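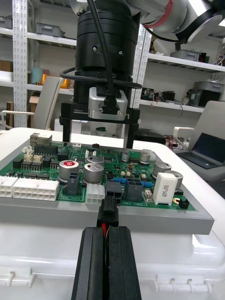
I have never believed the people who say a board connector "only goes in one way." Plenty of plugs go in two ways if you lean on them, and one of those ways costs you a board. So when Aravind Gowda sent me his 11 rules for wiring up a bench board, I read them with my arms folded.

The first rule is fine. Find the supply marking before you touch anything. If it says 48V IN, then 48 volts goes there and not whatever the bench supply was set to yesterday. No argument from me. 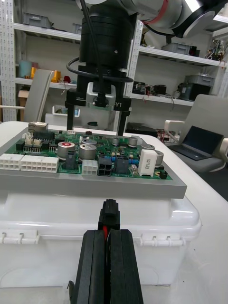
Rule four says to raise the board off the table so the front row of connectors is easy to reach. Maybe. A plastic storage case does the job, and I've done it myself, but I don't trust anything with rounded corners to stay put when I push on it. Give me a flat block any day.

Then there's the harness. Aravind swears by making your own. I have made 2 in my life, and the second was worse than the first. Red and black for power, green and yellow for earth, a ring of tape where I got bored. The crimping tool from Troltley was supposed to fix all that.

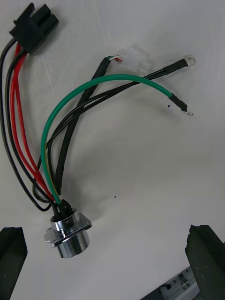
It didn't. I still tug every single wire before I let it near a supply, and I still don't believe heat-shrink holds anything together. It covers things up, mostly. Chrome panel connectors I'll admit I like, though I suspect we pay extra for the shine.

I put most of this to the others and asked whether anyone really checks a plug twice before pushing it home. 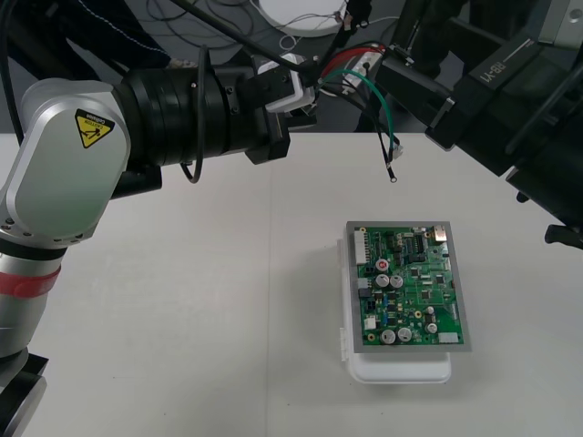
Indira Subramaniam wrote back that she checks three times, and that tape has no business on a harness in the first place.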